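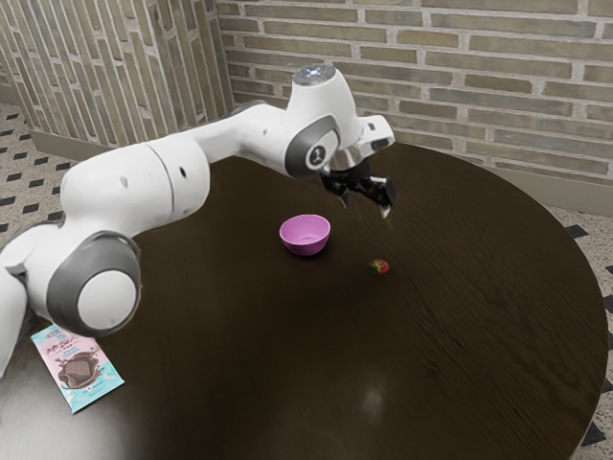

Maneo held its open day in September, in the former print works it shares with Kokkinos, and I went along to see the simulation package it has been selling to labs and small integrators. I work on packing lines and have been looking for a way to try out pick-and-place jobs before paying for hardware.

The package is called Clulell. It comes with a library of rendered rooms, a set of arms and grippers, and a few hundred household objects. A license for one workstation is 1477 dollars a year. Support is by email only at that price.

Doors opened at 10 a.m. There were 18 of us, split into groups of six, and my group started in the demo room. The staff had a tabletop task loaded on the big screen: a strawberry, a pink bowl, and a snack package lying off to one side near the edge. The job is to put the strawberry in the bowl. The arm is a white and gray model with a black two-fingered gripper, and the room has brick walls and a tiled floor. You can swap the table, the walls and the lighting from a menu, and each change took less than 20 seconds to load on their machine. 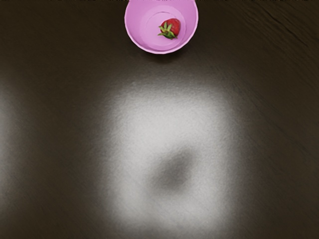
I asked about soft fruit, as that is most of my work. Clulell treats the strawberry as a rigid body, so it will not tell you whether a grip bruises it. Maneo says a soft-body add-on is in testing – no price yet. For checking reach, approach angles and camera placement, the rigid version would do for me.

The second stop was Brullel, the scripting tool that runs the tasks. It is plain text and easy to read. The error messages need work. One visitor left out a bracket and got a full page of output that never mentioned the line number.

Lunch was sandwiches in the Kokkinos half of the building, where it was too loud to talk much. Parking is tight and the side gate closes at 4 p.m.

I took the 30-day trial. My plan is to rebuild our punnet station in it first and compare the cycle times with what we get on the floor.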